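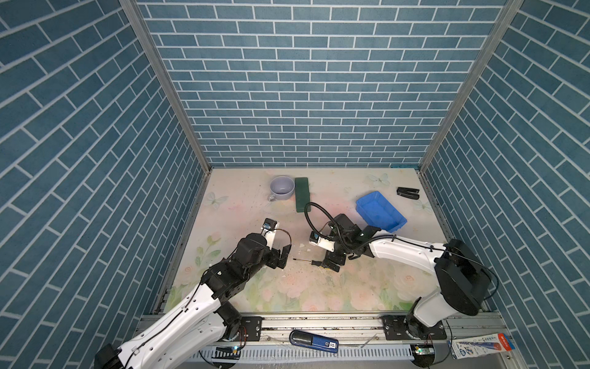 Kaewmanee cell: setup and upkeep

Welcome! Kaewmanee is the two-arm tabletop cell at our Mendumville shop, and these are the notes we keep for it.

Startup
Check the plate bolts on the front rail, power both arms, then home left before right. Wait for the indicator light.

Every 100 runs
Wipe both wrist camera lenses. Flex the cables by hand and look for rubbing. Brush off the floor board (specks do confuse the picker!).

Spare parts
Gripper pads are in bin 26. We're down to 11, so please log what you take.

Last updated 5/20/19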